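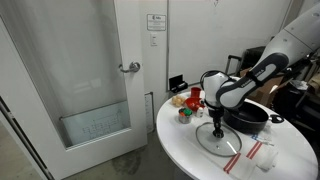
Why Does My Rice Stick? A Kitchen Project

Elaine Vieira, 9th February

I grew up on my grandmother's rice, so when our food science teacher said we could pick any topic, I didn't have to think very long. Mine always comes out gluey and hers never does! I wanted to find out what rinsing and resting do to plain long grain rice, and whether the brand matters at all.

I bought two brands, Liketti and Cosard, both from the little grocery on Nasr Street. Every batch was 200 grams of rice, cooked in the same pot on the same burner with the same amount of water (measured on my mom's scale, which she now wants back). I made 8 batches in all - half rinsed, half straight from the bag. Half of each group got a rest with the lid on after I turned off the heat, and the others went right into the bowl.

Rinsing made the biggest difference by far. The unrinsed batches clumped on the spoon, and my brother, who did the tasting, called one of them "wallpaper paste." Resting helped more than I expected too, mostly with the bottom layer, which came away from the pot much easier. Between brands I couldn't find much, except that Cosard smelled nicer.

I did mess up one batch by peeking under the lid, so I cooked it again the next day. My starch section is also pretty thin - the book I wanted from the Skikolthorpe library was checked out the whole time. I'd like to try short grain rice in July, when I have more free evenings and my family has forgiven me for all the leftovers.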